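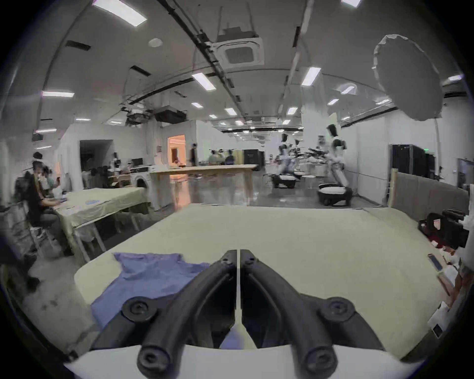

Blue garment on the large table.

The Damden recreation center moved its rowing machine classes to a fixed format in September. The program coordinator, who wrote the format and teaches the early session, spoke with us between classes about pacing, machine settings and attendance.

Each class runs 30 minutes on the rowers, with the warm-up counted inside that time. The main block is a set of 400-meter intervals separated by easy rowing. "We used to let each instructor build the session," the coordinator says. "People who came to two different classes in a week got two different loads and had no way of comparing them. Now the intervals are the same and the instructor sets the stroke rate."

Stroke rate is kept low for the first month. New members tend to pull short and fast, and the monitor rewards them for a minute or two before the pace drops off. The coordinator has them row with the display covered until the order of legs, back and arms is steady. "If I can hear the seat hit the front stop, the person is rushing. I don't need the monitor for that."
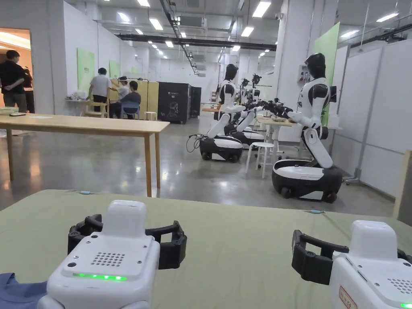
The damper lever is the other early correction. Most people set it as high as it will go on the assumption that it works like a weight stack. It controls how much air enters the flywheel housing, and a high setting makes each stroke slower and heavier at the catch. "Middle or a little below, then leave it alone," the coordinator says. "The work comes from how hard you push with your legs."

Members log a distance at the end of every class. The log is a paper sheet on a clipboard, kept by machine and not by name, and it turned up one fault right away: the rower nearest the door was reading long. Its best logged distance in the first week was 3587 meters, by someone who described the session as easy. The machine was taken out of use, and the sensor was replaced. 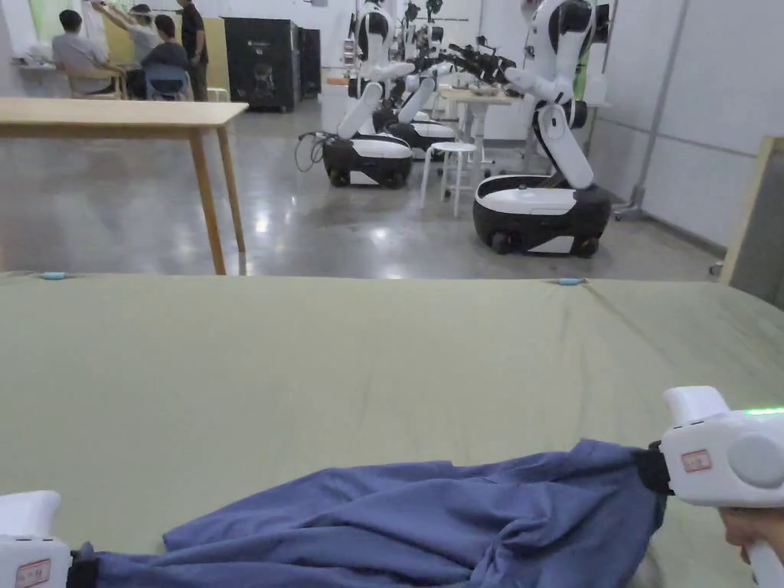
Maintenance is now on a schedule. The rail is wiped after each class, the chain is oiled weekly, and the shock cord is checked when the seat or handle starts to feel slack. The machines are Tulus models bought used from the Galli Street gym, and the coordinator would buy used again. "A rower has few parts. You look at the chain, the rollers and the foot straps. Straps are what wear out here."

Attendance has held through the change, apart from the noon session, which was too tight for people coming from the Zisano offices. It may be moved to 12:15. The coordinator is also considering one class a week for people with knee or hip limits, using a shorter slide and no intervals. 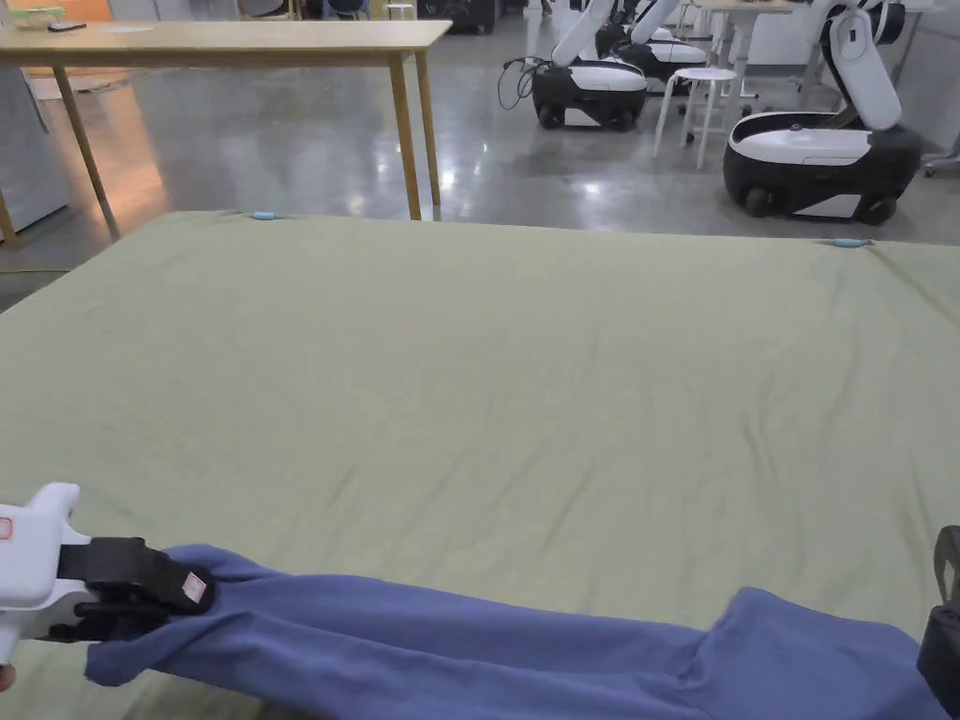 Light green sheet, with blue fabric laid across it.

Asked what a first-time member should bring, the coordinator keeps the list short: flat-soled shoes, water, and a shirt that is not loose enough to catch under the seat. Sign-up is at the front desk and closes when the machines are full. Anyone new to rowing should come three minutes early to have the foot plates adjusted.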